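Robots Around People and Water: Notes for Week 2
Handout for the Tundo course, 8/12/22
Periklis Raptis

Right, so last week we did fences and light curtains, and a few of you told me afterwards that it all felt a bit remote from the sort of robot you'll be using (fair enough!). This week is the messy end of things. Washing up. I love this topic because everyone knows how to do it, so we can spend our time on the rules and not on the job.

Start with the idea that a risk assessment belongs to the task and the whole set-up, and never to the arm by itself. People buy an arm, read the nice leaflet, and think the thinking has been done for them. It hasn't. Add a tray of suds and a plate and you've got a different job with different ways to go wrong, so you write a new sheet.

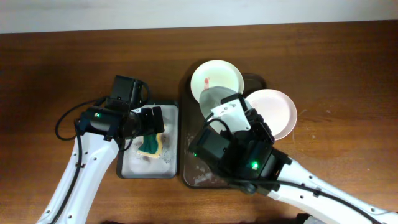
Disten Course Notes, no. 56

Before you read on, jot down every hazard you can spot on that table. Most groups go straight for the arms, and quite right too: two of them working over the same small area can trap a hand between them, or hit each other. But please don't forget the water. There are drops on both trays, and cables running along both arms. My own rules for a wet table are short. Keep plugs and power supplies off the worktop, check what the maker says about splashes for every part (the gripper and the camera as well as the arm), and never let a cable loop hang where it can dip into a tray.

Then crockery. A plate that gets pushed too hard can crack, and now you have sharp bits in soapy water, where you can't see them. So we set a force limit for the plate as well as one for the person, and we use whichever is lower. The Jeser checklist has a box for this on page 2 and I'd like it filled in with a number, please – "gentle" is not a number.

Stopping is the other thing I go on about. What should the gripper do when somebody hits the emergency stop? Let go, or hang on? With a plate in the air you probably want it to hang on. With somebody's finger in it you very much want a way to get it open by hand. Write down both cases, and try them with the power off before you try anything else.

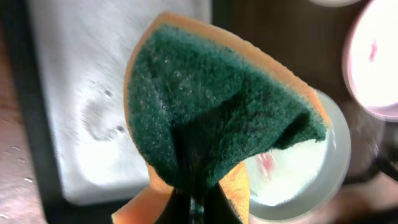

Disten Course Notes, no. 56, p. 415

A sponge is a kind thing to practise on, and I'd always begin with one. Look how far it folds when it's pinched! Soft things forgive a squeeze that would be far too much for a cup, though, so a grip setting that works nicely for the sponge tells you very little about the dishes. Keep separate settings, label them, and have someone other than the author check the labels.

For next time, read the Mahmoud chapter on shared workspaces and bring a one-page task sheet for a wet job of your own choosing. Put in who may stand where, what happens at a stop, and who is allowed to restart. I'll collect them at the start and we'll swap them round in pairs. Pencil is fine.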